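A thank you to Ankica, and what we learned from our small charity evening

Three years ago I moved to Tinmont with two suitcases and a cousin's phone number. I did not know one person who organised events, and I was too shy to ask. Then somebody at my language class gave me the address of Ankica Atanasov, and I wrote her a long and very polite message. She answered with one line: "Come to Skidville for soup and bring your ideas." I came with my ideas, but I forgot to bring bread, and she still reminds me of this.

I want to write about her now because our evening for the Ferri music room is finished and the money is counted. She does not like it when people thank her on a stage, so I will do it on my blog, where she cannot take the microphone from me.

What the evening was for

The Ferri music room is a place where children can borrow an instrument and take lessons without paying. It is open after school and it has one teacher, Adeel Dogar, who plays the harmonium and the trumpet and repairs almost everything himself. In January the heating broke. The children were playing in their coats, and Adeel told me that a clarinet does not like the cold any more than a child does. The repair was too expensive for him, so Ankica said we should make a concert.

I had never made a concert. I thought you choose the songs, you print a poster and people come. Ankica laughed at this for quite a long time. She opened her old notebook, which is full of telephone numbers written in different colours, and she began to call. One person had a hall and another had a brother who understands loudspeakers. A lady from the Rorken bakery promised us pastries and then brought twice as many as she had promised. For each call Ankica asked me to sit next to her and listen, and for the last calls she gave me the telephone.

I was terrible at it in the beginning. I explained too much, and I said sorry before I had asked for anything. She wrote on a piece of paper "ask first, explain after" and pushed it across the table. I have kept this paper.

How it went

We sold 74 tickets, and the hall was warm and quite noisy. The children's group played first, with two songs they had practised since the winter. They started the second song too fast and they all knew it, but they stayed together until the end and the parents stood up to clap. After them came a family trio from Skidville who sing old harvest songs. I did not understand the words, and my neighbour in the row was translating them in my ear, mostly about rain and a lost goat.

Adeel had to make a speech. He had prepared a page and he left it at home, so he talked about his first trumpet, which he bought from a man at a bus station. I think it was better than the page. Ankica stood at the back near the door the whole evening, holding her coat over her arm, and when I tried to bring her to the front she pretended to look for the toilet.

When we had paid for the hall, there was 1,078 left for the heating. The repair will be done before the autumn, and a part of the money will go for new strings and reeds.

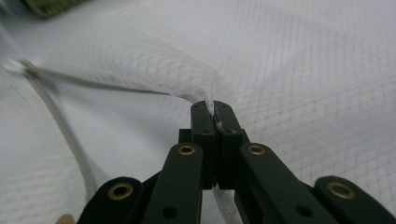

What I would do differently

I would begin earlier with the poster. We had it only in the last days, and I carried it by foot to all the shops on the main street in Tinmont, in very bad shoes. I would also put the interval in another place. We had it after the trio, and by then the smallest children were already asleep on the chairs, so they missed the pastries and there were some tears in the morning.

And I would ask more people for small things. I was afraid to disturb them, so I did too much alone in the last week, and I burned a pot of rice and missed my dentist. Ankica says that people like to be asked when the thing is small and clear, for example "can you bring your kettle at five". I tried it at the end with the chairs and it worked well.

If you play an instrument and you have a free afternoon, Adeel is looking for somebody who can help the beginners with violin. You do not need to be a teacher, only patient. Write to me under this post and I will give him your message.

Ankica, thank you for the soup, the telephone numbers and the piece of paper. Next time I will bring the bread.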